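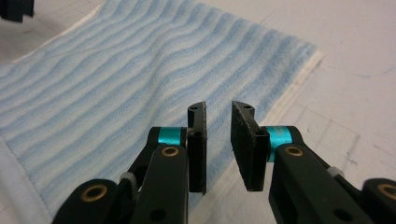

Why does a terry towel feel thicker than a bed sheet of the same size?
Terry is woven with extra yarn that stands up from the base cloth in loops, and those loops add both height and weight.

Household Textiles, Unit 6: Terry Cloth and the Flat Fold
Course notes, Urszula Makowska
Bring to class: one hand towel (any color, washed at least once), a ruler, a pencil

I love this unit! Everybody owns a towel and hardly anyone has looked closely at one. Take yours, hold it near a window and bend it over your finger so the loops open up. Between them you'll see the ground weave, the flat part that holds everything together. The loops are called the pile.

Words to know

Ground: the base cloth, made of tight yarns running both ways.
Pile: the loops, made from a second set of lengthwise yarns kept slack on the loom.
Selvage: the long side edge, finished during weaving. On cheaper towels it is often cut and hemmed instead.
Hem: an edge turned under and stitched down. Several layers thick, so it behaves differently from the middle of the towel when you fold.
Border: a flat woven band near the short end, on towels that have one.

Stripes and what they tell you

A striped towel is a wonderful teaching aid because the cloth draws its own lines for you. If the stripes were woven straight and now wander, something has moved: the towel was pulled while damp, or the ground has relaxed in the wash while the hem thread has not. Some designs are meant to be wavy, of course, so compare the stripes with the hem before you decide anything is wrong. Rutilio Ocampo brought in a Ketness bath towel last August that had a lean of 2 inches from one end to the other, and we spent a happy half hour on it.

Edges are the other place to look. Terry rolls over easily at the side, and a rolled edge makes a fat lip that will throw off every fold after it. Flatten it with the side of your hand, working from the middle outward, before you go on. 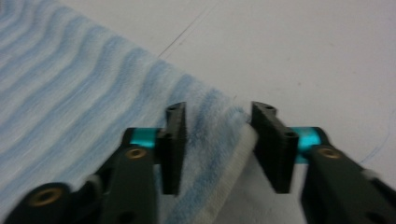 The flat fold

1. Lay the towel lengthwise in front of you, with any decoration at the end nearest you and facing up. A motif that starts at the near end is easy to keep track of - you'll want it showing on the finished bundle.

2. Smooth it, then square the far corners. Hold both at once, one on each side, and pull gently apart until the short edge lies straight. Small ripples along the long sides can stay.
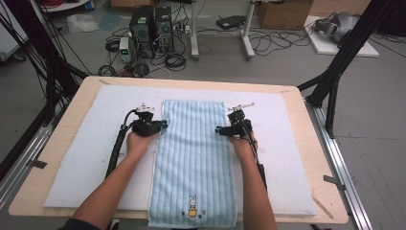
3. Turn the towel face down end for end, then bring one short edge over to meet the other. Let the upper layer lie a finger's width short of the lower one, as the thickness of the fold will use it up.

4. Press the fold with your palm. Terry springs back, so give it a slow press and leave the ruler for later.

5. Fold in half again, side to side. Check which way the motif has landed and turn the bundle over if it is hiding underneath.

6. Measure the height of the bundle at the fold and at the open side. Write down both!

Dorota Bednarek's evening group got a difference of about 13 millimeters on a new Kubiak towel and far less on an old one. Think about what years of washing do to loops and you'll be most of the way to the homework.

For next time

Fold the same towel with the hems inside, then with the hems outside, and note which bundle stacks better. Read the section on pile yarns in the course reader. Samples of waffle weave will be on the side shelf, and you're welcome to handle them before class starts.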